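FIN 103 Markets and Securities
Handout 3: Settlement, margin and the cost of a failed trade

Print this page | E-mail this page

Lecturer: Anju Katiyar
Seminar tutor: Afaf Haddadin

1. Trade date and settlement date

A share trade has two dates. On the trade date the buyer and seller are bound to a price. On the settlement date the shares and the cash change hands. The gap between them is written T+2 where settlement falls two business days after the trade. Weekends and market holidays are not counted.

Between the two dates each side carries a risk on the other. If the seller fails to deliver, the buyer has to find the shares elsewhere, perhaps at a higher price. If the buyer fails to pay, the seller still holds the shares and may have to sell them for less. This is called replacement cost risk. It is smaller than the full value of the trade, as only the change in price is lost.

Principal risk is the larger one. It arises when one side delivers before the other has paid. Delivery versus payment removes most of it by making each transfer depend on the other.

2. The clearing house

In a cleared market the original contract is replaced by two new ones. The clearing house becomes seller to the buyer and buyer to the seller. This step is called novation. Neither party then needs to know who stood on the other side.

Netting follows from novation. A member who has bought and sold the same share many times in a day settles one figure. Suppose the broker Tulby buys 3000 shares in Cleltach in the morning and sells the same number in the afternoon. Its delivery obligation is nil, and it pays or receives only the difference in price, plus fees.

3. Margin

Initial margin is collected when the position is opened. It is set to cover the loss that could arise over the time needed to close out a member who has defaulted. Variation margin is paid each day, or more often, and reflects the movement in price since the last payment.
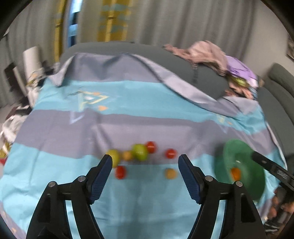 Toy-like fruit and vegetables, with a green bowl at the right.

Variation margin is a payment of realised loss. It should not be treated as a deposit. Students often mix up the two in written answers, and marks are lost for it. Initial margin goes back to the member when the position closes; variation margin does not.

Worked case. Cloder is long 3000 shares in Ghanem at a price of 103 pence. The closing price falls by 2 pence. Variation margin due from Cloder is 3000 x 2p = £60. If the price rises by 3 pence on the following day, Cloder receives 3000 x 3p = £90. The net gain over both days is £30, before fees and any interest on margin.

Note that the initial margin does not appear in this calculation. It affects the cash Cloder must hold, and so its funding cost, but has no effect on the gain or loss from the price.

4. Margin in a falling market

Margin models take recent price movement as an input. When prices become less steady, the initial margin rate tends to go up. Members must then find cash at the time it is hardest to borrow. Some will sell holdings to raise it, which pushes prices down again. The effect is known as procyclicality.

Common means of limiting it are a floor under the margin rate, a longer look-back period, and a buffer that can be drawn down in stressed conditions. Each one raises the cost of clearing in calm markets. The trade-off will be taken up in the seminar.

5. Failed trades

A trade that does not settle on its due date is a fail. Usual causes are a short position that has not been covered, shares out on loan and recalled late, and mismatched instructions. The buyer may begin a buy-in after a set number of days, with the extra cost charged to the seller.

For the seminar

Rework the Cloder case with a short position in place of the long one. State who pays on each day. Then explain in one paragraph why netting reduces the number of fails. Bring written answers.

Handout revised 26/11/2019

Contact the course office | Copyright of the department | Back to top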